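Informe de avance, mayo — cribado de anemia infantil, centros de Musitz y Mirnico

Para: Nerys Maddocks
De: Kusum Pal

Resumen rápido, el detalle va en las tablas anexas.

Reclutamiento: 908 niños cribados desde el arranque. En Musitz vamos al día. Mirnico va por detrás, abrió tarde y tuvo la consulta parada mientras llegaba la segunda enfermera. Ya está contratada.

Muestras: 37 devueltas por el laboratorio, casi todas por volumen insuficiente. Repetida la formación en punción de talón y dedo. Falta ver si baja la cifra en el proximo envío. 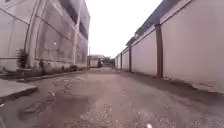
Danish Baloch pide que no se repita la extracción a los menores de un año sin hablar antes con la familia, y que eso quede por escrito en el protocolo. Dice que dos madres de Mirnico ya se han quejado. De acuerdo por mi parte, lo incluyo en la enmienda que va al comité de ética.

Suplementos de hierro: entregados los de la primera fase. Adherencia irregular — el jarabe sabe mal y las familias lo dejan. Euan MacRitchie está probando a darlo con zumo, sin datos todavía.

Seguimiento: 40 familias sin localizar en la visita de los tres meses. Teléfonos que cambian, mudanzas. Cinco recuperadas a través del colegio, seguimos por esa via. 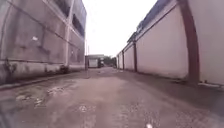

Presupuesto: gasto de transporte por encima de lo previsto, el resto dentro. Pedimos pasar a transporte lo que sobra de la partida de imprenta. Necesitamos respuesta antes de cerrar el trimestre.

Pendiente:
Enmienda del protocolo (yo)
Calibrar el hemoglobinómetro de Musitz
Limpieza de la base de datos — Caradog Ruddock, empezada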